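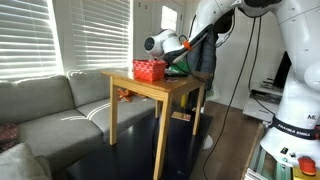 The side table and the gray sofa, with the blinds down.

Living room, Fellden house

We finished the front room in April, after the hallway and before anyone had the energy to start on the stairs. The page was meant to go up sooner. Isla Paterson asked for notes on the furniture, so they are set down below, with a few details on where things came from.

The table
Bought secondhand in Tramville and carried home in the back of Ehsan Zarei's car. The top is a light honey color and has a bit of gloss to it, so it picks up the light from the windows. Straight square legs, plain apron, no drawer. We looked at a round one first – it took up too much floor.

The basket
Red, woven, with small square openings all the way through the lattice. It holds mail, chargers and whatever else gets dropped on the table during the week. Ehsan wanted a lid. Isla did not.

The sofa
Gray fabric, long enough to run along the wall under the windows. It came from Derkach and took 6 weeks to arrive. The back cushions are thick and can be turned over when one side gets flat. The reddish-brown patterned pillow came from the old apartment, and the light gray cushion is newer.

The blinds
White, horizontal, one set for each of the two windows over the sofa. They let thin stripes of sun through onto the seat even when closed most of the way. We may add curtains before next winter – still undecided.

Still to do
A floor lamp for the corner, and a new rug. The Drullo one we liked was 357 dollars and has since sold out in the smaller size. Isla is measuring again before we order the larger.

Next page: stairs and landing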